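Guides > Kitchen > Giltside Countertop Water Filter > Section 4: First Use and Descaling

By Nobuhle Hlongwane, updated November

4. First use and descaling

The leaflet in the Giltside box says the filter is "ready in moments." It isn't. Set aside 30 minutes for the first run and don't drink anything that comes out before step 5.

1. Unscrew the aerator from your faucet. Keep the old rubber washer. The one Giltside supplies is thinner and may drip on older faucets.

2. Push the diverter onto the thread and tighten by hand.

CAUTION: Do not use a wrench. The collar is plastic and the warranty does not cover cracks.

3. Drop the cartridge into the housing with the arrow pointing up. The lid will close with the arrow pointing down, so a closed lid proves nothing.

4. Run cold water through the filter for eight minutes. Gray water at the start is carbon dust.

5. Stop, wait two minutes, and run it again until the water is clear. If it is still gray after a second full run, return the cartridge.

NOTE: Never run hot water through the diverter. Some sellers claim a short burst does no harm. I have not seen any test that backs this up.

Cartridge life

Giltside rates the cartridge at 400 gallons. Treat that number with suspicion if your water is hard. The indicator light is a plain timer and has no idea how much water you have used or what was in it. Go by the flow – when a pitcher takes twice as long to fill as it did on day one, change the cartridge.

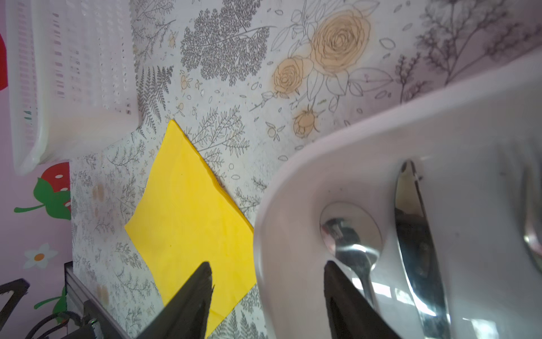
Scale is the other thing the light can't detect. Check the spout once a month for a white crust, and descale as follows.

6. Close the diverter and take out the cartridge. Acid will ruin it.

7. Soak the spout in plain white vinegar for 30 minutes. Zundanon sells a branded descaler for this job. Abelardo Tapia and I tried both on the same faucet and could not tell the results apart.

8. Rinse the spout, refit the cartridge, and repeat step 4.

CAUTION: Do not mix vinegar with bleach or any cleaner that contains bleach.

NOTE: Trikside cartridges fit this housing, but the seal sits a little low. Check for leaks under the lid before you leave it unattended – more than once, if the filter stands near an outlet.

Questions about this guide: use the contact form | © Mangubat Home Guides | Back to top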